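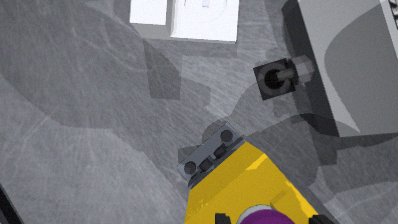

Fig. 3. Simulator view, looking down past the gripper at the work surface. Small black part at right of center, gray container beyond it.

4. Moving a bench job to the Trumach cell

Rehearse the job in the simulator before touching the real cell. The marble-look surface is decorative; your bench at Fustcombe will not improve to match.

4.1 Open the job in Zitis and load the bench layout.
4.2 Jog the gripper over the part. Stop short of any container wall.
4.3 Check the part's angle against the job sheet. Parts rarely sit square, and people used to fix that by hand without mentioning it to anyone. Now it gets typed in.
4.4 Run the cycle at low speed, four times.
4.5 Save, then sign the handover sheet.

Note: Shadows in the view are not obstacles. New operators steer around them for roughly three shifts.

Caution: Do not reach into the real cell to help. The urge is strong in anyone who did this job before May.

Note: Former pickers are now listed as "cell attendants." The chair is better — the walking is the same. Questions about the new grade go to Jaruwan Kamolrat, ext. 1020, and not to the Chaudhary service line, who have been asked already.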